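Rubber Bellows, Boots and Gaiters: Frequently Asked Questions
Murthy Rubber Supply, Galholm

Last updated: November 3, 2019
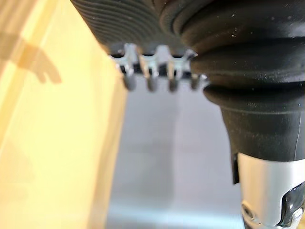
Black rubber bellows with dust on the folds.

Is it a bellows, a boot or a gaiter?
Depends who taught you. All three words get used for a folded rubber sleeve that keeps dirt out of something that moves. We file them under bellows. If you ring up and ask for "the black wrinkly thing", the counter will still know which aisle to walk to.

Mine is grey and dusty. Is it worn out?
Probably just dusty. Matte black rubber shows every speck it meets, and the tops of the folds collect the most. Wipe it with a damp cloth before you go shopping. We have sold new bellows to people whose old ones needed a rinse, and we felt only slightly bad.

What should I clean it with?
Lukewarm water, a drop of dish soap and a soft brush for the valleys between the folds. Let it dry with the folds open. Petrol, brake cleaner and whatever is in the unlabelled tin under the bench should stay where they are.

Can I make it shiny?
You can, with a silicone dressing. It will look marvellous until it has attracted all the dust in the shed. Check that the dressing suits your rubber, and keep it off anything you need to grip.

There's a thin white line on the rubber. Crack or scratch?
Wipe it first. A surprising number of cracks are lint. If it stays put, flex the fold gently and look along the line with a torch. A scuff keeps the same width when the rubber bends, and a crack opens up. Cracks get replaced, and glue is not a hobby we encourage.

How do I measure for a new one?
Inside diameter at each end, length fully squashed, length fully stretched. Take all of them in millimetres. Our Wosora range starts at 13 mm inside diameter and stops at 200 mm. If the sleeve tapers, tell us which end is which, or we will guess, and we have a poor record.

Should I count the folds?
No. Two sleeves of the same length can have different fold counts and both fit. It's the travel that matters.

Do clamps come with it?
One per end, in the bag. They are small and silver and they roll. Open the bag over a tray.

How tight is tight enough?
The cuff should not turn when you twist it by hand. If rubber is squeezing out past the band, you went past tight enough a while ago.

How should I store a spare?
Flat or standing, uncompressed, out of the sun and well away from electric motors, which give off ozone. Please don't hang it on a nail. It will remember the nail.

What does it cost to send?
Postage is $9 for anything that fits in a padded bag. Larger sleeves go by carton and the price appears at checkout. The Suner pickup counter costs you nothing but the drive.

Can I return one that doesn't fit?
Yes, within 49 days, clean and unclamped. We can tell if it has been clamped. It has a ring around it.

Are you open in August?
Orders go out all through August. The phone is less reliable, so email is the better bet.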